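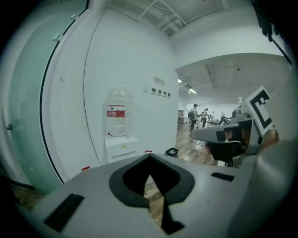
Photo: Tuva Tangen

From: Tuva Tangen
To: gripper-users list
Date: 31 January 2024
Subject: Re: wide lens on the hand-held gripper, worth it?

Montri Kaewsai wrote:
> We are still on the narrow lens at Omcombe and I keep losing the
> marker as soon as the wrist turns. Has anyone put the wide one on a
> hand-held unit yet? Kasun says the distortion will drive me mad.
> Also wondering if the Frei pads are any better than the stock ones.

Hi Montri, hi all,

Yes! We have had the wide lens on both hand-helds at Skarkidlow since October and I would not go back. Kasun is right that it bends everything (door edges come out like bananas) but the calibration soaks up nearly all of it, and what you get in return is so much room on either side of the fingers. In the shot at the top the marker card is held up right beside the finger and there is still a whole office off to the right and behind. For tracking that is lovely -- pipes, door edges, wall switches, the label on the water bottle, all of it gives the software something to hang on to.

Two things to watch. The housing takes up a big part of the view, so mask it out before you run anything. I forgot, and spent an afternoon chasing a drift that was only the tracker locking on to our own gray plastic. And do the calibration again whenever the lens ring has been touched, even a tiny bit. We got 4 bad runs that way.
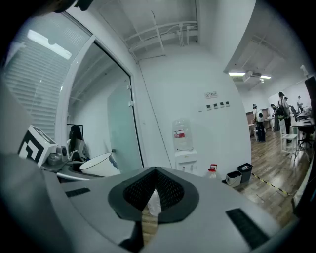
Table side of the room, with the marker box at left and the bowl on the gray table.

I like the second view even better for judging a lens, with a bright window on one side and the ceiling lights on the other. Our narrow lens hated that window. With the wide one I lock the exposure by hand and leave it alone, and out of 19 runs only 2 had to be thrown away for glare.

About the pads: Lutfa tried the Frei ones and says they grip thin rims nicely but pick up dust like crazy. I have only used them for one morning so don't take my word for it. Tahsin has the Trinimham controller on his bench and wants to compare closing speed on both sets, he will post his numbers himself.

If you want our calibration file to start from, write to me off list and I'll send it, along with the mask. Which mount do you have, the old screw one or the clip? The wide lens sits a little proud on the clip and we had to add a washer.

Tuva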